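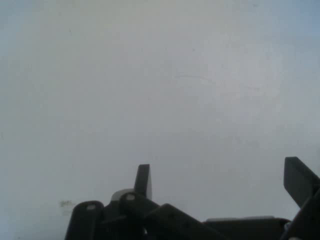 packing line got arms last month, what changed for you?

turimik_nights
Gift basket packing, Vivell site. They're putting arms on the produce stations one by one. We were 11 on the shift, now it's 8 plus the arms. No one fired so far, 3 moved to labels. Anyone else been thru this? What happens to hours?

Brondus
Same at my old place. Hours stayed, job didn't. You go from packing to watching. I hated it. Eight hrs of standing there waiting for a fault light.

pgalang
Disagree w Brondus. My wrists quit hurting. I did 21 years of hand packing and I'd take the watching. Also we got bumped a pay grade bc it counts as operator now. Ask about that!! get it in writing
Pacita

turimik_nights
Nobody said anything about a grade. Will ask Saturday, Wilfredo Yap does the shift meeting. Right now I'm still doing the same work, just next to the thing. Lemons, plums, the greens, all one basket. 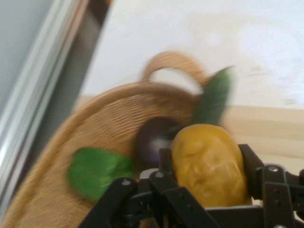
And it's the mixed ones that are the problem. Round stuff ok. Long stuff I end up turning by hand, so am I packing or operating? My rate target is still the old one, 40 baskets before lunch, whether the arm stops or not.

Brondus
There you go. That's what they did to us. Target stays, stops come out of your time.

enriquez_m
Write down every stop. Time and how long. We did it on a pad taped to the table, took about two weeks and they dropped the target. Supervisors dont argue with a list

Brondus
Ours argued plenty

enriquez_m
then yours were bad supervisors, not the robots fault

pgalang
What Enriquez said. And ask who clears it when it jams. If it's you they owe you the training, paid. I had to do mine on break the first time, never again.

turimik_nights
No training yet. A guy showed us the stop button and left lol. Starting the pad tonight.

Also the 3 on labels want to come back, labels is freezing. Do they get first pick if a spot opens?

pgalang
Depends on your contract. Ours went by seniority. Check before Saturday, not at the meeting

Brondus
Good luck. Post what he says about the grade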